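Wutham workshop opens up its towel-folding cell and shares the full care routine behind it

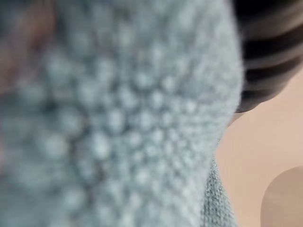
Blue-grey cloth at very close quarters, seen by the small camera on the arm. Photo: Brustik

WUTHAM, Sat 21 September -- Brustik, the Wutham workshop that builds and looks after handling cells for laundries, has today published the complete care routine for its Drulleck folding cell, and is inviting laundry managers, maintenance fitters and anybody else with a fondness for well-kept machinery to come and see it done in person this November.

The Drulleck is a single-arm cell that picks up towels and other soft goods one at a time, lays them on a table and folds them. Cloth is a tricky thing for a machine to handle. It sags, it bunches, it clings to its neighbours, and a thick looped towel behaves quite differently from a thin flat one. The people who run these cells have long asked Brustik for a plain account of how to keep one in good order, and after a good many evenings of writing, crossing out and writing again, the workshop is delighted to be able to hand it over.

The guide runs to 63 pages and begins where every shift begins, with the wrist camera. This small camera rides close behind the gripper and looks for the edge of the cloth, and it spends its working life within a hair's breadth of fluff. Operators are asked to wipe the lens with a dry lint-free cloth before the first towel goes in, and again whenever the edge-finding score on the panel starts to drift. After wiping, a test towel is offered up to the camera and the operator checks on the screen that the stitches along its edge can be picked out clearly. If they can't, the focus ring wants a gentle turn and a fresh look, and there is a whole chapter (a rather affectionate one, it must be said) on how gentle a turn we mean.

"I've been fitting these cells for longer than I care to add up, and I would still start with the camera every single time," said Vilgot Viklund, who leads the service team at Brustik. "People ring us thinking the arm has gone wrong, and they've had the covers off and the cables out, bless them, and then we ask when the lens was last cleaned and it all goes quiet on the line. So we have put it on page one, in large type, and I hope nobody takes it personally."

From there the guide moves on to the gripper fingers. The pads should be looked over every 1000 folds for nicks, shine and trapped fibres, and brushed along the grain with the soft brush supplied. Pads are changed as a pair after 2666 folds, even where one of them still looks perfectly respectable, as a worn pad working against a new one will pull the cloth to one side. The change takes two screws and a small amount of patience. Once the new pads are in, the closing force is set using the thinnest cloth the laundry handles, and then tried again with the thickest.

The last part of the routine is the one that most visitors enjoy watching. The arm is sent through 3 slow practice picks with the guard closed and the speed turned right down, while the operator watches how the hanging edge falls and whether the cloth slips at the pads. If all is well, the cell goes back to its normal speed. If the edge swings or creeps, the pick height is adjusted in small steps from the panel and the practice picks are run again.

Much of the guide was tried out at Myklebust, a family-run linen hire firm a short drive from the workshop, where a Drulleck cell works alongside the day shift. Jarrah Tuhiwai, who looks after the machinery there, read every draft and sent each one back covered in pencil.

"My main request was for fewer long words and a proper order to do things in," said Jarrah. "We have new starters who've never stood next to a robot before, and I wanted something I could leave open on the bench for them. It has coffee on it already -- I take that as a good sign."

Visitors in November will be able to watch a full service from lens to practice picks, try a pad change for themselves and bring along their own awkward towels, which the team will be very glad to meet. Tea and cake will be laid on in the front office. Places are free but the workshop is not a large one, so please do let us know you are coming.

Printed copies of the guide are being posted to all Drulleck owners and further copies can be had from the Brustik service desk on request.

ENDS

Notes to editors

Brustik designs, builds and services handling cells for laundries and linen hire firms from its workshop in Wutham.

Vilgot Viklund is available for interview. Please contact the Brustik press desk, which can also arrange visits to the workshop.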